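Incidencia: la cámara fría 2 pierde temperatura durante la noche
Equipo: grupo frigorífico Postma con controlador Astero
Abierta por: Snežana Yordanov, almacén de reactivos
Prioridad: alta
Estado: cerrada con tarea pendiente

Descripción inicial

La cámara 2 amanece por encima del límite. La consigna es de 4 °C y el registrador marca 9 °C a primera hora. Durante el día baja sola y a media mañana vuelve a estar en su sitio. Ha pasado tres noches seguidas. La alarma sonora no salta. La cámara 1, que tiene el mismo grupo y la misma consigna, no presenta el problema.

No se ha tocado la configuración desde la revisión anual. La puerta se cierra con llave al terminar el turno de tarde y no entra nadie hasta las siete.

Entrada 1 – Mantenimiento

Revisada la puerta. La junta está bien en los cuatro lados, el papel no sale al tirar. La resistencia del marco calienta. Limpiado el condensador, que tenía polvo pero no tanto como para explicar cinco grados. Presiones normales con el compresor en marcha.

Se deja el registrador Woton dentro, colgado en el estante central, tomando muestra cada 30 segundos. Se pide al almacén que no mueva nada esta tarde.

Entrada 2 – Mantenimiento

Leído el registrador. La temperatura se mantiene entre 3,5 y 4,5 °C hasta la una y diez de la madrugada. A partir de ahí sube en línea recta. El compresor no arranca hasta pasadas las seis. No hay corte de tensión: el reloj del cuadro no se ha puesto a cero y la cámara 1 cuelga de la misma línea.

Se sospecha del desescarche. El controlador está programado con cuatro ciclos al día y uno de ellos empieza a la una. Los otros tres terminan por temperatura de evaporador, como debe ser. El de la una no termina, o termina muy tarde.

Entrada 3 – Almacén (S. Yordanov)

Mientras se resuelve, pasamos lo delicado a la cámara 1. Los patrones y lo que va en tubo han salido primero. Las cajas grandes de medio de cultivo se quedan, aguantan hasta 12 °C según el fabricante. Necesito saber si puedo contar con la 2 para la entrega de Hurnura, porque en la 1 ya no cabe un palé más.

Entrada 4 – Mantenimiento

Comprobada la sonda de evaporador. A temperatura ambiente da una lectura correcta. En baño de hielo da 0 °C los primeros minutos y luego se va a −14 °C sin que cambie nada. Al mover el cable junto al conector, vuelve. Falso contacto en el conector o cable partido por dentro.

Eso encaja con la gráfica: si el controlador cree que el evaporador sigue helado, mantiene el desescarche y no deja arrancar el compresor. Lo que no encaja es que no corte por tiempo. El parámetro de duración máxima debería estar en 30 minutos.

Entrada 5 – Mantenimiento

Leídos los parámetros del Astero uno a uno y comparados con la cámara 1. Duración máxima de desescarche: 30 en la cámara 1, 98 en la cámara 2. Además, el controlador de la 2 tiene activado el reintento si el ciclo acaba por tiempo, así que encadena un desescarche con otro. Retardo de alarma tras desescarche: 6 horas. Por eso no sonaba – el retardo se reiniciaba con cada ciclo.

Corregido: duración máxima a 30, reintento desactivado, retardo de alarma a una hora. Sonda puenteada de momento con la de repuesto del armario, sujeta con bridas al serpentín. Pedida la sonda original.

Entrada 6 – Almacén (S. Yordanov)

Dos noches sin subidas. Máxima registrada, 5,1 °C durante el desescarche. Empezamos a devolver material. Los tubos van en cubeta de plástico transparente, con la etiqueta dentro, y no en las cajas de cartón de antes, que cogen humedad y se pegan al estante.
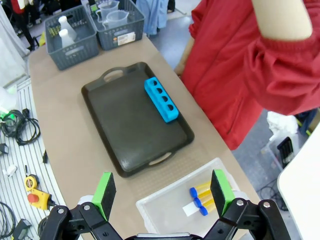

Pág. 2

Queda escrito también en la hoja de la puerta que las cubetas no se apoyan contra la rejilla del ventilador. Había dos cajas tapándola. No era la causa, pero no ayudaba.

Entrada 7 – Mantenimiento

Recibida y montada la sonda original. Conector nuevo, sellado con termorretráctil. Probada en baño de hielo durante una hora, estable. Forzado un desescarche manual: termina por temperatura a los 17 minutos y el compresor arranca después del goteo. Probada la alarma subiendo el registrador a mano, suena en el cuadro y en conserjería.

Entrada 8 – Cierre

Causa: falso contacto en la sonda de evaporador, agravado por parámetros de desescarche y alarma mal puestos en la cámara 2. No se ha podido saber cuándo se cambiaron. El parte de la revisión anual no recoge los valores.

Pendiente: copiar los parámetros de las dos cámaras en papel y guardarlos en el cuadro. Repetir la lectura en junio.

Se retira el registrador Woton y vuelve al armario de instrumentos. La pila está baja, cambiarla antes de usarlo otra vez.

Contacto: mantenimiento, extensión 98 | © Servicio de Mantenimiento e Instalaciones | Volver arriba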